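We use cookies to keep the site running and to see which pages people read. By carrying on you agree to this. Accept | Settings

About Ploma

Ploma is a small software company, and we write the part of a robot that decides what to do next. Magdalini Stergiou and Rodrigo Nogueira started it after several years of sharing an office and grumbling about the same planner, which froze every time a cup was moved. They wanted something that would simply look again and carry on – and that wish grew, rather slowly, into Pelix, our planning and control package.

Pelix takes what the cameras see, works out which things can be picked up and from which side, and sends the arms a path they can follow without knocking into each other. It comes with a replay tool called Larach, written by Manolis Triantafyllou, that lets you step back through a run and see what the planner believed at each moment. Our customers tell us they open it more often than anything else we make, and we're very happy to hear it!

We care a great deal about soft and awkward things. Boxes are lovely, but people's tables are full of bread and paper bags and cloth, and a grasp planner has to cope with all of them.

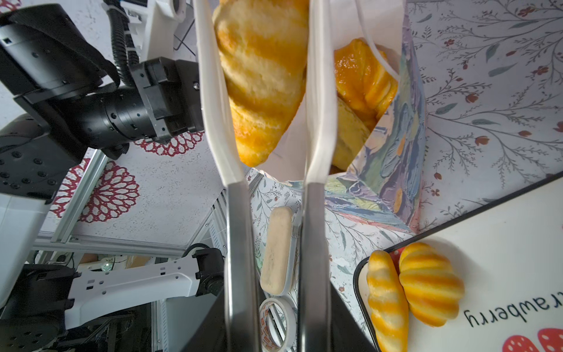
So our test library has grown to 3,297 recorded grasps, and every new version of Pelix has to get through 367 of the hardest before Christos Athanasiadis will let it out of the door. He is patient about most things and quite immovable about this one.

If you'd like to try Pelix on your own arms, do write to us. Nektarios Chrysikopoulos reads all the post and usually answers before lunch.

177 shares | 3 comments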